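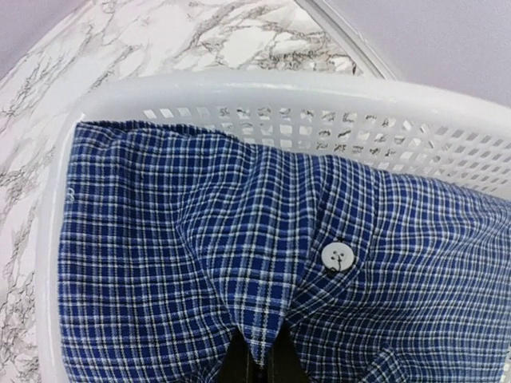

6. 把持異常が出たときの処置(布物取り出し作業)

6.1 この節を読む前に

本節は、Nyandaアームとかごを使った衣類の取り出し作業で、把持の失敗や引っかかりが起きた場合の手順をまとめたものです。メーカーZutusの標準手引には「エラー42が表示されたら再試行を選択」とだけ書かれています。当方の運用では、この指示に従った結果、シャツの前立てを裂いたことがあります。再試行は原因を取り除きません。同じ場所を同じ力でもう一度つかむだけです。以下の手順を優先してください。

6.2 よくある症状

・エラー42「把持未確認」
指は閉じているのに、布を検出できていない状態として扱われます。ただし、薄い布の先端を実際につかんでいても出ることがあります。表示をそのまま信じないでください。

・エラー16「引き上げ荷重超過」
布がかごの網目や縁に引っかかっている、またはボタンや縫い目が別の布に絡んでいる疑いがあります。

・表示なし
いちばん厄介です。画面は「把持成功」のまま、布の一部だけが持ち上がり、途中で落ちます。制御ソフトClurkisの成功判定は指の開度しか見ていないようで、布が何枚重なっているかは判定に入っていません。

6.3 停止の手順

1. 操作盤の「一時停止」を押します。アームが動き続ける場合は、ためらわず非常停止を押してください。
2. 状態表示が「保持」になったことを確かめます。「待機」と出ている場合、指の力が抜けている可能性があります。
3. 手首カメラの映像で、指先と布の位置を確認します。この段階では、かごに手を入れないでください。
4. 画面の保存ボタンで映像を残します。ログには指の開度と荷重しか残らず、後から原因を調べるときに役に立ちません。

注意:一時停止中もモーターには通電しています。手引には「一時停止中は安全」とありますが、4月の点検では、一時停止から数秒後に指が閉じ直す動作を確認しました。Zutusからは「仕様の範囲」との回答を受けています。当方では安全とはみなしません。

6.4 布を外す手順

1. 駆動電源を切り、キーを抜きます。キーは作業者本人が持ってください。
2. 指の根元にある手動解放つまみを、反時計回りにゆっくり回します。急に回すと布が弾かれ、かごの外に落ちることがあります。
3. 布の先端が指の間から抜けるのを待ちます。引っ張ってはいけません。糸が指の溝に入っている場合は、先の丸いピンセットで外します。
4. かごの網目に布や糸が入り込んでいないか、外側からも確認します。
5. ボタンの周囲と縫い目を調べます。糸のゆるみがあれば、その衣類は自動作業に戻さず、手作業に回してください。

禁止:電源を入れたまま指を手で開かないこと。減速機を傷めるうえ、指を挟む危険があります。

6.5 再開前の点検

1. 指先のパッドに糸くずが残っていないか確認します。
2. かごの位置を合わせ直します。台の上でかごが滑っていた場合、登録済みの座標はもう合っていません。
3. Clurkisの「把持点候補」画面を開き、次の候補がボタンや前立てに重なっていないか目で確かめます。重なっていれば手動で除外します。
4. 低速モードで空の動作を1回行い、続けて布ありで1回行います。
5. どちらも異常がなければ通常速度に戻します。

注記:柄物は把持点の推定が不安定になるという報告が、使用者の間に以前からあります。更新版Drultineの説明文では「格子柄にも対応」とされていますが、当方の試験では73回のうち16回で折り目の位置を取り違えました。旧版の数字を同じ条件で取っていないため、改善したとも悪化したとも言えません。少なくとも、無人運転を許す根拠にはなりません。

6.6 繰り返す場合

同じ衣類で異常が続けて2回出たら、作業を中止してください。3回目を試す意味はほとんどありません。荷重の上限値を上げて通そうとする人がいますが、これは認めていません。上限値は布を守るためだけの設定ではなく、アームの前に立つ人を守る設定でもあります。

保守担当に連絡するときは、次のものを添えてください。

・エラー番号と、表示が出た時刻
・6.3で保存した映像
・衣類の種類と、つかんでいた部位
・直前に設定を変えた場合はその内容

機械側の連絡先はYsaline Marty、ソフト側はDaithí Ó Dálaighです。どちらの問題かわからない場合は両方に送ってください。「再起動したら直った」という報告も歓迎しますが、原因不明として記録し、対応済みの欄には入れません。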